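Household chore automation 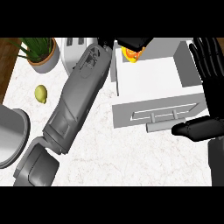 Household chore automation is the use of machines to do the ordinary work of a home, such as cleaning floors, washing dishes, putting away shopping, folding clothes and preparing food. Some parts of this work have been done by machine for a long time. Others are still done almost wholly by hand, and these are the tasks most often set for general-purpose robots. Much of the early testing is done in computer simulation, where a kitchen can be built, changed and reset at no cost. A simulated counter will usually hold a few everyday things, such as a toaster, a potted plant and a lemon on a marble top, along with a unit that has a drawer and a bar handle. A robot with two arms may have a gripper on one and a hand with fingers on the other, so that one side can hold a small object while the other is free for the drawer.

The term is normally kept apart from home automation, which covers lighting, heating, locks and similar systems. Those systems switch things on and off. Chore automation involves moving objects or changing their condition. The same question arises in workshops and small factories, where the comparable jobs are sorting parts, loading machines, wiping down benches and packing boxes.

Fixed appliances

The washing machine, the dishwasher and the tumble dryer are the most widely used chore machines. Each works inside a closed box on goods that a person has put there. The machine does not need to know what the goods are or which way up they lie. Loading, unloading and putting away are left to the user, and in many homes these now take more attention than the washing itself.

Attempts to automate the loading of a dishwasher date back several decades. Most used a modified rack and a limited set of plates. A mixed load, with pans, lids, glasses and cutlery stacked as they came off the table, remains hard.

Single-purpose robots

Floor-cleaning robots and lawn mowers are the main mobile machines sold to households. They work well where the surface is mostly flat and where missing a patch does little harm. Cables, rug fringes, stairs and pet mess are the usual causes of trouble. Window-cleaning robots and pool cleaners are sold in smaller numbers.

Laundry-folding machines have been shown in public several times. They tend to be large and slow, and most need each garment to be clipped or laid in place by hand. Socks, fitted sheets and clothes turned inside out are commonly left out of the list of accepted items.

General-purpose robots

A general-purpose household robot would use the same arms and hands for many jobs. Designs differ in whether they have one arm or two, whether they move on wheels or legs, and what is fitted at the end of the arm.

Grippers with two flat fingers are cheap, strong and simple to control. They are good for picking up small solid objects and for pulling handles. They are less good at turning an object round once it has been grasped, and the robot will often put the object down and pick it up again at a new angle. Hands with several jointed fingers can in principle use tools made for people, including scissors, spray bottles and tin openers. They have more moving parts, cost more and break more often. Mixed arrangements, with a gripper on one arm and a fingered hand on the other, are used in research to compare the two or to share out a task between them.

Opening and closing

Drawers, doors and lids are treated as a group of tasks in their own right. To open a drawer the robot has to find the handle, get hold of it or hook a finger behind it, and pull in a line close to that of the runners. If the pull is at an angle the drawer may jam. Bar handles that stand clear of the front are among the easiest. Recessed grips, push-to-open catches and round knobs are harder, and child locks generally defeat present machines.

Placing an object in the drawer adds a second stage. A robot with one arm must open the drawer first and fetch the object afterwards. A robot with two arms can hold the object throughout, but it has to keep the arms from meeting, and a long forearm held over a counter can block the view from a camera mounted on the head.

Use of simulation

In simulation, a program works out how the robot and the objects around it would move and touch. Thousands of attempts can be run without wear on a real machine. The position of the objects, the colour of the surfaces and the lighting are changed from one attempt to the next so that the robot does not come to depend on one layout. Plants, fruit and small appliances may be added as clutter, or may be part of the task.

Results from simulation do not carry over fully to real kitchens. Friction, soft materials and liquids are all difficult to model. A simulated lemon is usually a firm shape with a fixed weight, and a real one may be soft on one side. Drawers in simulation run smoothly unless the designer has made them stick. For these reasons simulated scores are normally reported separately from scores on real machines.

Trials

The Bamport kitchen trial compared a two-armed robot on a set of 37 counter-top chores. Each chore was attempted 100 times in simulation and then in a real kitchen built to the same plan. Wiping a flat surface, closing a drawer and moving a single solid object gave the best results in both settings. The widest gap between the two was found in tasks with cloths, bags and cling film. The trial report noted that many of the real failures came late in a task, after several steps had gone well, and that the robot often carried on as if nothing had gone wrong.

The Mallow project dealt with shop-floor work. Its robot sorted fixings into trays and cleared a packing bench at the end of a shift. It was judged useful on the sorting, where the trays were always in the same place. Clearing the bench was dropped from the second stage of the project, as staff had to check the work and commonly did part of it again.

The Zernley list, a set of standard chores drawn up for comparing machines, scores a task only if it is finished without help. An earlier version gave part marks for each step. The change lowered most published scores, and results under the two versions cannot be compared directly.

Butkienė scale

The Butkienė scale sorts chores by how much the setting varies. At the lowest level the object and its place are both fixed. At the middle levels one or the other may change. At the highest level the robot is put in a home it has not met before and told what to do in ordinary speech. Most machines in use are at the lowest level. Research robots have been shown at the middle levels, generally with a person standing by.

The scale has been criticised for leaving out speed. A robot that takes 2 minutes to put one item in a drawer may be rated the same as one that does it in a few seconds.

Present position

As of May 30, 2021, no general-purpose robot was in regular use for a full range of chores in private homes. Single-purpose machines were common. Demonstrations of longer tasks, such as setting a table or making a simple meal, had been given in prepared kitchens, often with the video speeded up.

Cost and safety are the other main limits. An arm strong enough to lift a full pan can also hurt someone, and household robots are therefore made slower or weaker than factory ones. Repair is a further difficulty, particularly for hands with many joints.

See also

Dishwasher
Domestic robot
Home automation
Robot hand
Robot simulation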